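Visit report: Hesoseck data hall, March 2025

Purpose of visit
To see how Hesoseck gathers examples for its sorting model before we commit bench time to the same method. Our host was Fadwa Shawky, who runs collection for the Nimodwood project.

Method
Each example is one complete sort, driven by a person and recorded from start to finish. Arm positions and all camera views are stored on one clock. The operator begins from a mixed table and puts food packets, jars and utensils into clear bins. Failed grasps are kept and labelled – Shawky wants the model to see recoveries.

The set stood at 547 examples when we arrived, of which 233 had passed review. The target for May is 270 passed. Review is done by hand and is the slow step; a sort with a dropped camera stream is thrown out whole.

Points noted at the bench
Noodle packets are the hardest items. They crease differently after each grasp, and glare on the film changes with the angle. Spoons lying across one another come next. Layouts are changed by hand every 5 examples, which seemed to us too seldom.

Views of the sorting table, with both arms in the first two:

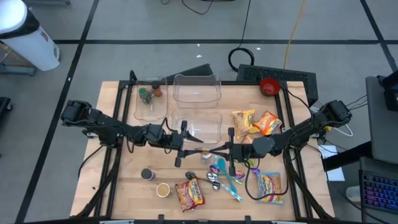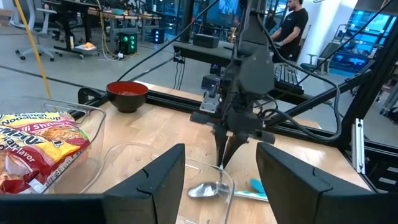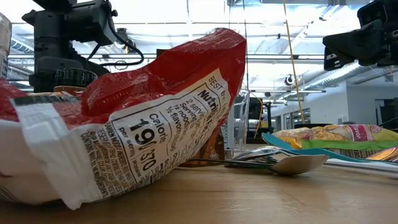 Open questions
1. Whether the labels for failed grasps can be exported in the Sqalli format. Shawky will send a sample file.
2. How much the wrist views add to the result. No comparison has been run without them.
3. Storage cost per example, to be requested in writing.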